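Rerko Table Set: Set-Up Guide
Section 2: Setting up the utensil tray

Welcome to the fun part! Once your tray is out of the box and rinsed, you can have a tidy place for spoons, forks and chopsticks in hardly any time, and it makes laying the table so much nicer. Keep the sheet from Section 1 handy for the part names.

Before you start

Clear a good stretch of table. A plain, flat top works best, and a darker one makes pale utensils wonderfully easy to spot. Wash everything in warm water with a little dish soap and dry it with a soft cloth.

CAUTION: Do not use steel wool or scouring powder on the metal tray. It will dull the rim, and the shine doesn't come back.

Placing the tray

1. Set the tray on the table with the open side up. Press lightly on each corner. If it rocks, turn it a little and try again.

2. Leave at least 10 inches between the tray and the edge of the table. Small elbows and big serving bowls both need the space.

3. Pick up the first spoon by the handle, bowl end down, and bring it to the tray.

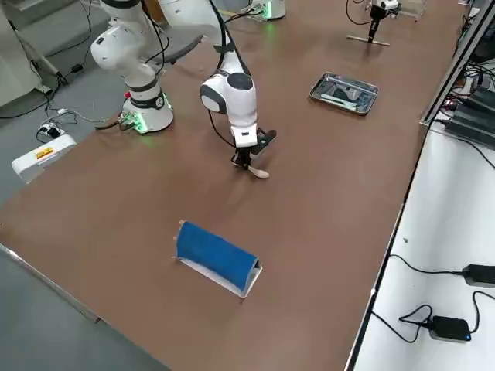
Fig. 2-1. Spoon lifted over the tabletop, with the metal tray nearby.

NOTE: The tray can sit straight or at a slant. Try a slant if you serve from one side of the table. It feels odd for a day and then you'll love it!

Filling the tray

4. Lay the longest, thinnest pieces along one side first. They give you a nice straight line to work from.

5. Place the spoon next, handle and all, flat on the floor of the tray. Never stand a spoon on its bowl.

6. Add the narrower pieces last, side by side and with their heads pointing the same way.
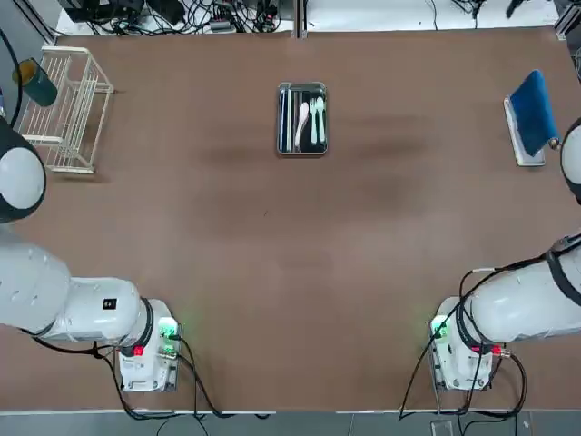

Can I put knives in the same tray?
Table knives are fine, with the blades facing the side wall. Keep sharp kitchen knives in a block or a sleeve and well out of this tray.

Changing the layout

You don't have to stick with one arrangement, and I'd encourage you to play with it (Tülin Çınar, who tested this set at home for us, went through a new one every night for a week). Soup night calls for spoons up front. Noodles? Chopsticks all the way.

7. Take everything out before you rearrange. Sliding pieces around inside the tray can leave fine scratches on the floor.

8. Wipe the tray from the middle outward, then go once along the rim. Fingerprints love that rim,

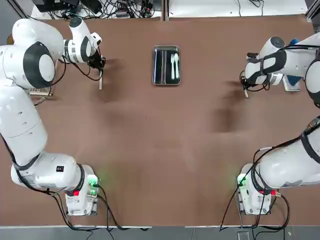
so a dry cloth at the very end is well worth the extra minute. Check the rounded corners too, where crumbs like to settle.

9. Put the utensils back one at a time. Leave a gap at one side if you can; it gives your fingers somewhere to go when you reach for a fork.
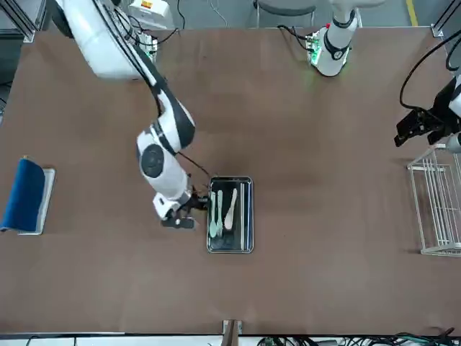 Fig. 2-2. Fork, spoon and one more utensil in the tray, with the right third left open. Dish rack at the side.

CAUTION: Keep plastic utensils away from hot burners and oven doors.

If you also have a dish rack, stand it beside the tray and let plates drain there while you sort the small pieces. Go to Section 3 for plates.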